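Selling Up Small: A Talk With a Home Organizer in Werlow

She has been clearing out other people's houses for 10 years. Most of her clients are in Werlow and the towns along the river, and most of them are moving to something smaller. She works alone, drives an old station wagon, and asked that her name be left out of this piece, as her clients tend to know one another.

We met at her kitchen table in July, shortly after eight in the morning, before she left for a job in Mencombe.

She did not plan on this line of work. She had spent her twenties in the back office of a moving company, taking bookings and handling complaints. "The complaints were nearly all the same," she says. "People had paid to move things they didn't want. They opened the boxes at the other end and got mad at us."

Her first client was an aunt with a four-bedroom house and a new apartment with one closet. The job took most of a winter. When it was done, the aunt gave her number to a neighbor, and it went on from there.

I asked how she starts. She said she does not start with the attic or the garage, where most families want to go first.

"I start in the bathroom. There's nothing in there you'll cry over. Old sunscreen, hotel soap, a brace from when somebody hurt a wrist. You get a morning of easy decisions and by lunch the person knows how it feels to decide."

After the bathroom comes the linen closet, then the kitchen. Photographs and letters are last, and she will not let a client open those boxes early. If one turns up in a kitchen drawer, it goes straight into a carton in the hallway with the lid on.

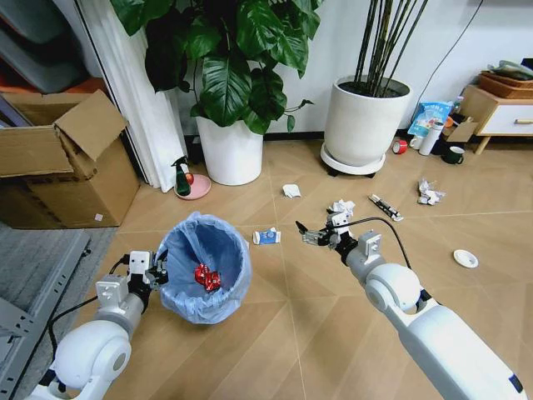 She is strict about the length of a working day. Three hours is her limit with a client in the room, and with people over eighty she prefers two. "After that they keep everything or they throw everything. Both are bad. I've driven back to the thrift store to buy back a mixing bowl."

She did get the bowl. It cost her more than it was worth and the client still has it.

The question she hears most often is what to do with good furniture. Her answer is one that people do not like. Large dining sets, china cabinets and heavy bedroom suites are very hard to sell around Werlow. She has called every dealer she knows on behalf of a family and come back with no offers.

"They remember what it cost in 1975," she says. "I understand that. I ask them who in the family has a room big enough for it. Usually the phone calls take an evening and then we know."

What does sell, in her experience, is smaller and plainer. Hand tools go fast. So do cast iron pans, sewing supplies, step stools and floor lamps that work. She prices low and tells clients to expect grocery money.

For the rest she relies on a thrift store in Tindall that will send a truck. She books it before the sorting begins, so that there is a date to work toward. If the date slips, she says, the whole job slips, and things start moving back out of the donate pile during the night.

I asked if that really happens.

"All the time. I had one man with a waffle iron. It went in the box, it was back on the counter in the morning. I put it in the box again. It came back again. In the end I said, do you want to keep the waffle iron? He said yes. So he kept it. That should have been a short talk on the first day."

She has changed her mind about a few things over the years. She used to bring colored stickers, one color for each adult child, and have the family walk through the house marking what they wanted. She stopped after a bad afternoon in Mencombe in which two brothers put stickers on top of each other's stickers. Now each of them writes a list at home and sends it to her. She compares the lists and calls about the overlaps one at a time. There are fewer of them than people expect.

She also used to measure the new place herself. Now she has the client do it, with a tape measure and a pad of paper, and go back a second time if needed. "When I said the couch wouldn't fit, I was the bad guy. When they measure it, it's just a couch that doesn't fit."
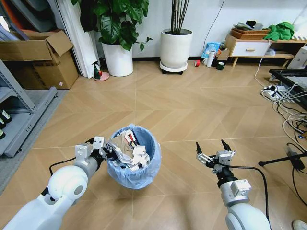

Paper is the slowest part of any house. Clients hold on to bank statements, manuals for appliances long gone, and every card they ever got. She sorts paper sitting down, at a table, with good light, and never for more than an hour at a stretch. Anything with an account number on it is set aside to be shredded. Tax records she leaves to the client's accountant - she does not give advice on how long to keep them.

Greeting cards are kept if there is handwriting beyond the signature. That rule came from a client, a retired teacher, and she has used it ever since.

Her own house has less in it than I expected, but it is not bare. There were 6 jars of buttons on the windowsill over the sink. She said they had come from different jobs and that she had no use for them.

She is thinking of cutting back next year. Her sister lives in Sanmont and has been asking her to come and share a duplex there. She would be giving up a basement, a garage and a spare room.

"I've been down to the basement once to look at it," she says. "I came back up and made coffee."

She has not yet started on the bathroom.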